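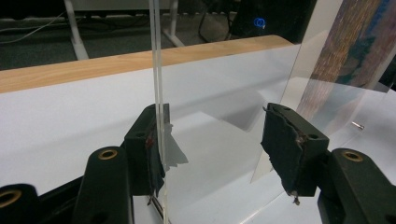
Why can you see through some things?

Home | Topics | Animals | Space | Materials | Quizzes | For teachers

Look out of a window and you can see the street. Look at the wall next to it and you see only wall. Both are solid and both will hurt if you walk into them. So why does light go through one and stop at the other?

What light does when it hits something

Light travels in straight lines until it meets something. Then one or more of these things can happen.

It can bounce off. We say the light is reflected. A mirror reflects nearly all the light that reaches it.

It can be soaked up. We say the light is absorbed. Black paper absorbs most of the light that lands on it, so very little comes back to your eyes.

It can pass through. We say the light is transmitted. This is what happens with a clean window.

Most materials do a mixture of all three. Even a window reflects a little light. You can see this at night, when the lights are on indoors and it is dark outside. Your own face shows up in the glass. The same reflection is there in the daytime, but the light coming in from outside is so much brighter that you don't notice it.

Three useful words

Transparent materials let light straight through, so you can see clearly what is on the other side. Clear glass, clean water and acrylic are transparent.

Translucent materials let some light through but scatter it in different directions. You can tell that it is bright on the other side, but shapes look blurred. Greaseproof paper and frosted bathroom windows are translucent.

Opaque materials do not let light through at all. Wood, metal and brick are opaque. When you stand an opaque object in front of a lamp, it makes a dark shadow.

What is acrylic?

Acrylic is a kind of plastic. It can be made into flat, clear sheets that look a lot like glass. A sheet of acrylic weighs less than half as much as a sheet of glass the same size, and it is much harder to break. That makes it handy for shop counters, picture frames and the walls of big aquarium tanks.

It has one weak point, which is that it scratches more easily than glass. A lot of tiny scratches will scatter the light, and after a while the sheet starts to look cloudy.

The museum at Ledcombe has a fish tank with an acrylic front 4 metres long. It is cleaned with a soft cloth and never with a scouring pad.

Why is glass clear?

Everything is made of tiny particles called atoms, and inside atoms there are even smaller parts called electrons. Electrons can take in light, but only if the light carries the right amount of energy. In glass, the light we can see does not have the right amount, so the electrons leave it alone and it carries on through.

Some light that we can't see does get stopped. Ordinary window glass blocks part of the ultraviolet light from the sun, the kind that can burn your skin. It does not block all of it.

Does thickness matter?

Yes. A glass of water looks clear, but the deep sea is dark. Each metre of water absorbs a bit more of the light. Red light is absorbed first and blue light gets furthest, and this is part of the reason deep water looks blue.

Try it: the torch test

You will need a torch, a sheet of white paper and 3 things to test. A clear plastic food box, a piece of greaseproof paper and a piece of card work well.

1. Prop the white paper up against a wall and make the room dim.
2. Hold the first thing between the torch and the paper.
3. Look at the paper. Is it bright, dim or dark?
4. Write down what you see and try the next one.
5. Now fold the greaseproof paper in half and test it again. Keep folding until no light comes through.

Never shine a torch into anyone's eyes, and never look straight at the sun, even through something dark.

Words to remember

Absorb: to soak up.
Reflect: to bounce back.
Scatter: to send off in many directions.
Transmit: to let through.

Page checked Fri 5 June

201 shares | 3 comments

We use cookies to remember your settings. Accept | Manage cookies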